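Visit report: Granard down and feather plant, open house, January

The Granard plant opens its production floor to retailers and a limited number of the public once a year. I went on the morning session, which started at 9:30 and ran until a little after noon. The site washes and sorts down and feather, sews shells, and fills comforters and pillows. Weaving is done elsewhere, and the cloth arrives on rolls.

Registration was in the front office. Visitors were issued hairnets and shoe covers and divided into groups. Our guide was Orathai Onsri, the process engineer for the filling line. She kept to the order in which material moves through the building, so the notes below follow the same order.

Receiving and washing

Raw down comes in compressed bales. A sample is pulled from each bale and held in a labeled bag until the lab has tested it for cleanliness and fill power. Bales waiting on results are kept behind a yellow line and may not be opened.

The washers are horizontal drums. One cycle uses a mild detergent and is followed by repeated rinses, and the rinse water is checked for clarity in a glass tube before the load is released. The floor was loud enough here that part of the explanation was lost. I asked about it later and was told that the number of rinses is set by the tube reading, with no fixed count.

Drying comes next, in steam-heated drums. The down is then cooled and dusted in a separate chamber. Dust goes to a filter house outside the north wall.

Sorting

The sorter is a tall wooden cabinet with glass windows, divided into compartments by baffles. Air lifts the material. Light clusters clear the baffles and travel to the far end, and heavier feather drops out early. Changing the fan speed changes the grade. The plant runs the same lot through twice for its better comforters and once for pillows.

This was the best stop of the morning for anyone who sells bedding and has to explain the difference between grades. Sample jars from each compartment were set out on a bench, and the difference in loft was easy to see.

Shells and sewing

Comforter shells are cut from cotton cambric in two weights. The standard cloth is a 245 thread count, and the winter line uses a 400. Onsri pointed out that the higher count is chosen for feel, and that the tightness of the weave and the finish on the cloth do most of the work of holding down in. Retail packaging tends to imply otherwise.

Two constructions are made on site:

Grundby – sewn-through boxes, for summer and mid-season weights. The two layers are stitched directly together, so there is no fill along the seam lines.

Nuchit – baffle box, for winter weights. Strips of light fabric stand between the top and bottom layers and allow the fill to loft fully. It takes longer to sew and costs more.

Needle size is kept small on both. Seams on the finished shell are inspected over a light table, and a shell with a skipped stitch goes back to the operator who sewed it.

Filling

Each box is filled separately through a nozzle, with the charge weighed first. The machine rejects any charge outside tolerance and returns the down to the hopper. A queen shell in the Nuchit pattern takes 19 minutes from first box to closed edge. The line can finish up to 100 comforters in a shift.

After closing, each piece is weighed again, beaten lightly to spread the fill, and hung. Pillows are filled on a second line, which was stopped for maintenance during our visit. We walked past it.

Showroom and questions

The tour ended in the showroom, where coffee was served and the coming fall range was laid out on four beds. A new wool-filled comforter, the Grumow, was shown for the first time. It is thinner than down at the same warmth rating and noticeably heavier. Hand washing is not advised. No price was given.

Most questions were about care. The plant's advice is to wash a down comforter every few years in a large front-loading machine, dry it on low until no clumps remain, and use a cover in between. Storage should be in a cotton bag. Vacuum bags are acceptable for a move but not for a whole summer.

Practical notes for next year

Parking is behind the building, entered from the side road. The floor is warm near the dryers and cold in receiving, so wear layers. Photography is allowed in the showroom only. The factory shop sells seconds, mainly pillow shells and odd-size comforters, and takes cards.

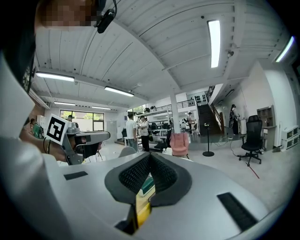

Photo: O. Onsri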